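4.2 What the packing staff did with the time

The case for the gripper cells at Pritance was made in hours. Gevdale, which supplied them, told managers that each cell would free a packer from picking up bottles and setting them down again, and that the freed time would go into checking and training. We found little sign of this. Of the 1,209 task records we read from the first months, most of the time released at the cells went into standing near them, clearing stoppages and putting right items that had been set down badly. The records call this "support". The packers we interviewed called it minding.

Part of the trouble lies in how the work was pictured beforehand. Planning at Pritance relied on rendered trials, and the trial reports treat a bottle held between the fingers as the unit of work (Figure 3). A packer's day also holds cracked caps, late deliveries and the quiet word with the next bench, and none of it was costed.
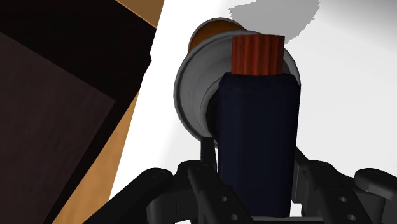
Figure 3. Rendered view of a gripper holding a dark bottle with a ribbed red cap.

Who decides when a cell should be stopped?
On paper, the packer nearest to it. In practice the shift lead did, as stoppages counted against the line and packers were wary of being the one who caused them.

The same pattern showed at Myung, the smaller of the 2 sites, where the staff were on looser terms with their managers. Packers there were given a say in where the cells stood, and they used it. They were given no say in the target of 80 bottles per run, and this was the thing they most wanted to change.

We are also doubtful about the training claim. Teslow, the course offered to displaced packers, had up to 200 places across both sites. By June it had been cut to a single short session on fault codes. Managers described this as a first step — we saw no plan for a second. Pay grades were left as they were, although minding a cell called for judgement that the old grade did not recognise.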